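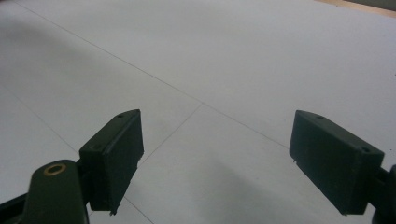 Pale flooring, Zirkia building.

Zirkia Tenants > Newsletter > Building services > Floor care: revised method

Floor care: revised method

The spring survey of hard floors was completed in April. It covered 1,127 square metres across the ground and first levels, of which 1,071 are now on the revised cleaning method. The remainder is the loading bay and the two plant rooms, which stay on the old schedule until the drains have been relined.

The main finding was residue. Detergent had been dosed by eye, and the excess had dried as a thin film that held dust and dulled the surface. Pale floors showed it most, particularly along walls and under radiators where the scrubber-dryer does not reach. Pendulum readings taken on the film were lower than those on stripped areas when wet. Dry readings were much the same on both.

Dosing is now fixed at 700 ml of concentrate per full tank of the large machine. The small machine uses the marked cap. Water should be cold from the tap, as hot water makes the product foam and shortens the pick-up run. Pads are changed when the face is visibly loaded, and squeegee blades are turned at the start of each month.

Dalia Kalniņš has asked that tenants note the following.

Chair castors: hard castors have marked 13 rooms. Soft-tread replacements can be ordered through the services desk and fit the standard stem. Rooms with sit-stand desks should also check the feet, several of which have lost their felt.

Tape: cloth tape leaves adhesive that the machine spreads. Use the low-tack roll kept at reception, and lift it within a week.

Spills: blot, then rinse with plain water. Do not apply spray polish to any hard floor. One corridor had to be stripped twice for this reason.

Entrance matting at the Gallardo side will be extended by one section. Grit is being carried past the existing mat as far as the lift, and the wear pattern there is already clear of the door swing.

The cleaning log has moved from the cupboard door to the services desk. Queries on access times go to Danilo Marquez; queries on products and data sheets go to Souad Ait Ali.

Issued 18 Jun 2025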